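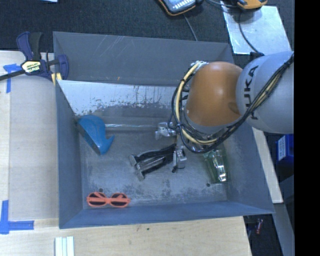 So the toilet in our upstairs bathroom has been running since August. I say "running" but it was more of a sulk, really. It would go quiet for a while, then give a little hiss for a few seconds, then go quiet again. All day, all night. My husband sleeps through anything and claimed he couldn't hear it. I could hear it from the kitchen.

I ignored it the way you ignore a check engine light. Then the water bill came and I stopped ignoring it. We usually pay the same boring amount every quarter, and this one was $468. I read it standing at the mailbox, and then I read it again in the car with my glasses on, and it still said $468. I called the water office in Erkville (very nice woman, zero surprise in her voice) and she asked me straight off, before I'd finished my sentence, "Do you have a toilet that refills by itself?"

Yes. Yes I do.

She told me to do the food coloring test, and if you have never done it, go do it tonight, it costs nothing. Take the lid off the tank, put in a good squirt of food coloring, put the lid back on and leave the toilet alone for half an hour. Don't flush! I had to put a sign on the door, and the sign was ignored once, so I had to start over. If there's color in the bowl when you come back, water is sneaking past the flapper. I used blue the first time and then remembered we have one of those blue cleaner tablets in there, so that proved nothing at all. Took the tablet out, flushed until it ran clear, went again with red. Half an hour later the bowl looked like cherry Kool-Aid.

Okay. Flapper. I've changed a flapper before, in our old apartment on Bellamy Street, and I remembered it as a ten minute job where you mostly get a wet sleeve. So off I went to the hardware store in Lidisbridge feeling pretty good about myself.

Did you know flappers come in sizes? I did not know flappers come in sizes. There's a two inch and a three inch, and it depends on the hole at the bottom of the tank (the flush valve opening), and from the outside you have no idea which one you've got. A lot of newer toilets take the three inch. Ours is from whenever the previous owners redid the bathroom, so who knows. I stood in that aisle for ages and then bought the two inch, on the theory that our toilet looked like a two inch kind of toilet.

It was a three inch toilet. Back to Lidisbridge.

If you want to skip my second trip, here's the trick: look down into the tank after you flush, while it's empty, and compare the opening to an orange. If it's orange sized or smaller, it's a two inch. If it's closer to a grapefruit, get the three inch. Jana Reuter from my book club told me that, after I'd been to the store twice, while eating my cheese. Thank you, Jana.

The swap itself went like this. Turn off the little valve on the wall behind the toilet, clockwise, until it stops. Ours hadn't been touched in years and I had to wrap a rag around it and lean. Don't use pliers on an old one if you can help it - my dad snapped one off in 1994 and we still talk about it at Thanksgiving. Then flush, hold the handle down so most of the water goes out, and sponge up a bit of what's left if you're squeamish. The old flapper hangs on two little ears on either side of the overflow tube and just pulls off. Unhook the chain from the handle arm and you're done taking things apart.

Mine was disgusting, by the way. The rubber had gone soft and gummy and it left black all over my fingers, and then all over the sink, the towel and the light switch. Those cleaner tablets that sit in the tank are apparently terrible for rubber, which I read on the back of the new flapper's package, in tiny letters, about five years too late. We've quit using them. If you love the blue water, get the kind that hangs in the bowl.

Before you put the new one on, run a finger around the rim of the opening where the flapper sits. You're feeling for grit. Ours had a crusty line of mineral stuff all along one side, and I scrubbed it off with one of those non-scratch pads. I really think half of the leak might have been that. A brand new flapper on a bumpy seat is still going to leak.

New flapper on, chain hooked up, water on. Tank filled. Silence! I went downstairs and made a coffee and was unbearable to everyone.

Then it hissed.

I'm not going to tell you what I said. I did the red food coloring again and this time the bowl stayed perfectly clear, so it wasn't the flapper anymore. It took me far too long to look at the other side of the tank, where the water was dribbling over the top of the overflow tube, just a thin little film of it going down the inside. The fill valve wasn't shutting off properly. So we had two problems, and both of them made the same noise.

I tried turning the float down first. There's a screw on top of ours, and you want the water to stop about an inch below the top of the tube. It helped for an evening. By morning it was creeping up again, and you can't adjust your way out of a worn out valve. Third trip to Lidisbridge. The guy at the register has started saying "how's the toilet" when I come in.

The one I bought is a Privix, and I picked it because it was on the eye level shelf and it said universal. It cost me $11. I'd been bracing for fifty! It's got a twist thing on the shaft so you can set the height, and you're supposed to do that before you put it in the tank. I did it after, with my arm bent around the back like a pretzel. You do need to get all the water out for this job, every drop you can reach, and put a bucket or an old roasting pan under the supply line, because when you undo the big plastic nut underneath, whatever is left in the tank comes straight down. I had a cereal bowl. A cereal bowl is not big enough.

Tighten the new nut by hand and then a tiny bit more. That's it. Plastic nuts crack if you go at them, and so do tanks. I turned the water on slowly with my cheek against the floor tile and a flashlight in my teeth, and there was one drip, and I gave it another quarter turn, and then there wasn't.

Oh, and the chain. Leave a little slack in it, maybe half an inch. I had mine too tight the first day and it was holding the flapper up just enough to keep things trickling. Then I had it too long and it got itself caught underneath. If you've got a ton of extra chain, snip it or clip the end up out of the way.

It has now been quiet for a whole week. I keep going in there to listen, which the family finds very funny. I also checked the meter out by the sidewalk with everything in the house turned off, and the little triangle isn't moving at all, where before it was crawling around like a clock hand. If you've got a leak you can't find, look at that triangle (some meters have a star or a little wheel). It'll pick up even a tiny trickle.

I called the water office back as well, to ask if there's anything they can do about the bill. They do have a form! You have to send in your receipts for the parts and a note saying when you fixed it, and they'll look at whether they can knock some of it off. It's not a promise. I've mailed mine with all the receipts, including the one for the two inch flapper, which felt fair to me. I'll let you know what they say.

Next up is the kitchen faucet, which has started dripping from the base of the handle. I've already been told by two people that it's the cartridge and by my brother-in-law that it's the O-rings. If you have a single handle faucet and have had this happen, tell me in the comments which one it was, and whether you needed that special puller tool, before I drive to Lidisbridge again.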